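Operators wanted for a gripper comparison study

Werko is looking for people to drive robot arms through kitchen tasks at our lab in Jollovbridge. You don't need an engineering degree, and you don't need to have touched a robot before. If you like working with your hands and can stay cheerful while a bottle cap refuses to line up for the ninth time, we'd love to hear from you.

What we're trying to find out

We have two gripper designs that look pretty similar on a shelf and behave very differently once there is a drink involved. One has stiff fingers with a thin pad. The other has softer fingers with a deeper pad and a bit of give in the tip. On paper the softer one should win at anything slippery or thin-walled. Our early runs say it depends a lot on the object, on the controller, and on who is driving — and that last part is where you come in!

Plastic bottles are our favorite troublemakers. A full bottle is heavy and steady. A nearly empty one is light, the walls buckle when you squeeze them, and the only firm thing to get hold of is the cap. So a good part of the study is spent on caps and necks, in whatever position the bottle happens to be. 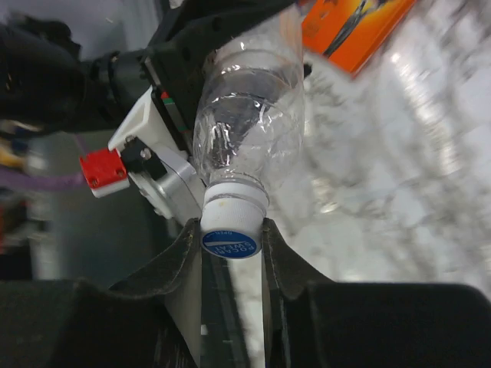
We run every task with both grippers and with two ways of steering. In the first, you move a small copy of the arm and the real arm follows. In the second, you use a hand controller with a trigger for the fingers. Some people take to the copy arm in minutes and never want to let go of it. Others (our own Kevin Bedoya among them) swear by the trigger. We want a proper comparison from a mixed group of people, so please don't worry about which kind you are.

The plan is to collect 4000 recorded attempts. They are shared out over 36 tasks, from picking up an apple to turning a cap to pouring into a glass and stopping in time. Failed attempts count just as much as good ones. A glass that slips tells us something about the pad, and we would much sooner have that on record than a pile of careful, slow successes.

What a session is like

Sessions start at 9:30 a.m. or 1:15 p.m. and last three hours, with a long break in the middle and short ones whenever you want them. You work in pairs. One person drives while the other resets the table, refills bottles and notes the result on a tablet, and then you swap. Nelly Ospina or Szymon Kozłowski will be in the room the whole time to change grippers, sort out anything that jams and answer questions.

Your first session is all practice and none of it goes into the results. After that you'll come in for at least five more, spread over as many weeks as you like until the end of December.

You'll steer partly by looking straight at the table and partly from the wrist camera on a monitor. The wrist view takes some getting used to. Clear things are the hardest: the rim of a glass can be very faint against a clear bottle, and a waterline shows up best when there's a bit of color behind it. Jhonatan Echeverri is comparing two lenses for that camera at the same time, so you may be asked which view you preferred and why. Blunt answers are very welcome. 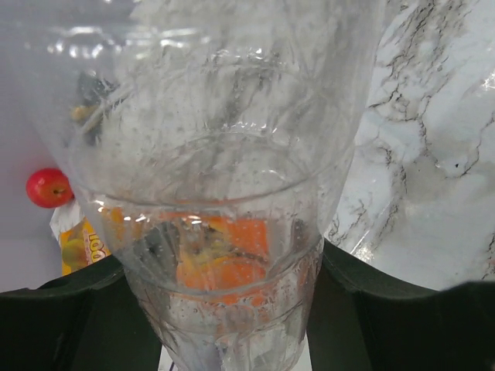 Wrist camera view from the pouring task, with the gripper holding the glass.

Who we're looking for

Anyone 18 or over who can sit or stand at a workbench for 40 minutes at a stretch. Left-handed people, please do apply — we have far too few of you so far. Glasses are fine. Experience with games, sewing, cooking, instrument repair or model building is all useful, and so is none of the above. You should be comfortable reading short task cards in English. We can lower the bench for wheelchair users, and both steering setups can be moved to either side.

What you get

Paid time at the hourly rate for temporary lab staff, practice session included, plus your bus fare from Irkatville if you're coming from that side. There's lunch between the two slots for anyone who books both. You'll also get a copy of the write-up when it's ready, and your name in it if you want it there.

We record the arm's movements, the wrist camera and the result of each attempt. We don't record your face or your voice. You can stop at any point and still be paid for the session.

How to apply

Send a few lines to Yhon Llanos at the Werko front desk, or leave a message on extension 3784. Tell us which time slot suits you, which hand you write with, and something you're good at doing with your hands. No résumé needed. We're in the Sartori building, room 88, and if you'd like to look around and have a go before deciding, mention it in your message and Yhon will set up a visit.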